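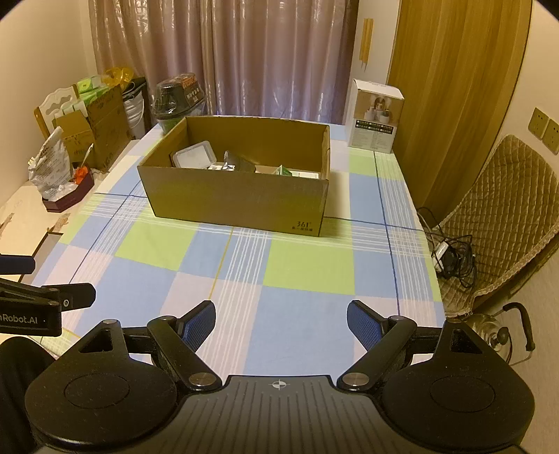 Home Guides Recipes Contact

Filed under: Laundry and Linens

Removing Candle Wax from a Tablecloth

Wakosstead Housekeeping recommends the following method for cotton and linen cloths. Check the care label before starting.

1. Allow the wax to harden fully. An ice pack held on the spot for 7 minutes is usually enough.
2. Lift the wax with the edge of a spoon.
3. Place plain paper towels above and below the stain. Press with a warm iron, without steam, and change the towels as they absorb wax.
4. Treat any remaining color with liquid detergent and wash as usual.

Do not tumble dry until the mark is gone.

Comments (2)

Gudrun Rothe: Does this work on polyester blends?

Tanner Wong: I used the lowest iron setting on mine and it came out fine. Took 19 paper towels!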